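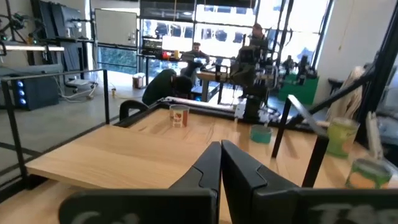 Is hardwax oil tough enough for a light wood table that gets used every day?

It's tough enough for most homes if you wipe up spills and recoat the worn spots, but it won't shrug off heat or standing water the way a polyurethane will.

Posted by plankton_joe, 3 May 2019

That's the short version I give people who ask me. The reason I'm starting a thread is that the Clundora sales page goes a lot further. "One coat, lifetime protection." Lifetime of what? I paid Wesgate 389 for the big kit and the fine print in the leaflet tells you to recoat high-traffic areas "as needed." Those two statements don't sit well together. Has anyone here had a one-coat table in daily use for more than a couple of years, without touching it up?

sanding_sue
Three years on ours, one coat, two kids. Looks great. I think people who have trouble put it on too thick and don't buff off the extra. Read the can.

plankton_joe
Great by what measure? Have you put a drop of water on it lately and left it ten minutes? I'm not trying to be rude, but "looks great" is what everybody says, and it's what I said too until I moved the fruit bowl.

sanding_sue
I don't do experiments on my dinner table, sorry. It looks great.

h_vavra
Hedvika Vávra here, I refinish furniture for a living. I use oil and I use poly, and I don't trust the ads for either one. Softwood dents under any finish you can buy. If a customer presses a pen too hard on pine, the finish goes down with the wood. What oil gets you is an easier repair – you can sand one patch and blend it in. Try that with poly and you'll see the edge of the patch every time the sun comes in. That said, one coat on bare softwood is thin. I do two and still tell people to expect upkeep.

gluepot
Disagree about poly. I put Ralunau satin on a workbench and it has taken everything. I also paid 263 for enough to do the bench and the kitchen table, so I don't see what the extra money buys besides a nicer can.

plankton_joe
Murín has the small Clundora kit for 267 if anyone is comparing. Still no idea what's in it that would justify that.

h_vavra
A workbench doesn't tell you much, gluepot. You don't mind rings on a bench.

gluepot
I mind them plenty.

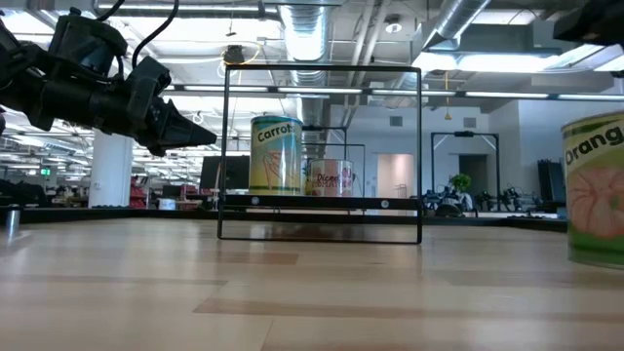
plankton_joe
Sheen is the other thing I have doubts about. Every brand has a "natural matte" and every brand shows it off in shots taken by a window with the lights off. I'd like to see it under ordinary ceiling lights before I hand over any money. The tabletop in my second photo has pale boards with faint darker streaks, and you can see the overhead light come back off it as a soft glare. Would anybody care to tell me from that alone whether it's oil or poly? I don't believe it can be done, and I don't believe most of the people writing five-star reviews about "depth" could do it either.

sanding_sue
You can tell by touch. Oil feels like wood.

plankton_joe
So does satin poly rubbed out with a fine pad. I've fooled my brother-in-law with it.

h_vavra
I can usually tell by touch. From a photo I wouldn't bet on it.

gluepot
Bought mine for the price and I'd buy it again. The 379 they want now for the Clundora refill is silly.

plankton_joe
Wait, the refill is 379? The whole kit was only ten more. OK, I'm going to do two offcuts, one coat and two coats, and leave a wet glass on each overnight. Will post what I get, good or bad.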